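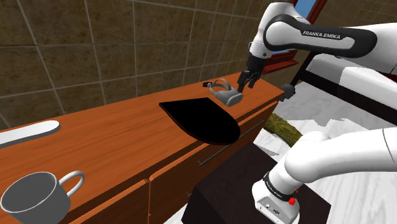
A simulated Franka Emika arm above a headset on a dresser, from the bedroom set in Rosedgate.

Rosedgate is a library of simulated rooms for people who train and test robot arms. It is sold by Sollico, on a yearly licence, and it has been on our list for review since the second release came out in April. Johanna Thaler leads the work on it. We spoke to her for an hour by telephone, after a fortnight of running the package on our own machines.

The rooms come furnished and tiled, with a fixed arm already placed and the joint limits set. The customer supplies the control policy. Rosedgate supplies the objects, the physics settings, the task list and a scoring script. The current release has 655 objects and 752 tasks, most of them variations on picking a thing up and putting it somewhere else.

"We began with kitchens, like everyone," Thaler said. "Then we looked at what customers were asking for and it was bedrooms, hallways, the place by the door where people drop things. A kitchen counter is tidy by comparison. A dresser has a mug on it and a headset and something flat that you can't get a finger under."

Flat objects are the part of the package she talks about most. A parallel gripper has to approach a thin plate from the side or drag it to an edge, and many policies trained on boxes and cans will press straight down on it until the run times out. Rosedgate scores this as a contact fault and stops the episode. Some users have complained that the threshold is too strict. Thaler does not intend to move it.

"If you press a real arm into a real table with that force, it will stop itself and you will walk over and reset it. So we stop too. You can switch the rule off in the settings file, but then the score is marked as unofficial."

The headset is a harder case. It has a rigid visor, a softer cushion and a strap that loops, and the first version treated all of it as one solid piece. A policy could lift it by the strap as though the strap were a bent pipe. In the present release the visor and cushion are still rigid but the strap is a chain of short segments with some give between them. It costs time: on our workstation, tasks with the strap enabled ran at a little over half the speed of those without.

Meifang Fang, who wrote the contact code, joined the call for this part. "The segments are a compromise," she said. "Real cloth would be better and nobody could afford to run it in bulk. I would sooner have a strap that is slightly wrong and fast enough to use. We check it against a bench arm, the same few grasps each time, and when the two disagree too often I go back to the friction values."

She would not give us the rate of disagreement. A report is planned, she said, and until it is out the figures stay inside the company. We think a buyer should ask for it.

Installation took most of a morning. The package needs a recent graphics card and will refuse to start without one, with an error message that names the wrong driver. Once running it was stable. We left it on a batch of 2,000 episodes overnight and found one crash, in a hallway scene, which restarted from the last saved point without help.

Textures can be changed between episodes — wall tiles, floor, wood grain, bedding — and so can the light from the window. Camera positions can be shifted within limits. We would have liked wider limits. Anyone working with a camera mounted low, at bed height for instance, will need to edit the scene files by hand, and the notes on how to do it are thin. Thaler agreed, and said the notes were being rewritten.

The basic licence covers 4 machines. Larger groups can pay per seat, and there is a reduced rate for teaching. An importer for scenes made with Unow is included, although ours lost the mass of several objects on the way in and we had to enter the values again. Support for other arms is limited to two models at present.

Asked what comes next, Thaler mentioned drawers. Those on the current dresser do not open in the scored tasks.

"They have handles and people keep asking," she said. "A drawer is a joint with friction, and then it is a box full of things you can only see from above. We have it working in one room. It goes out when it works in all of them."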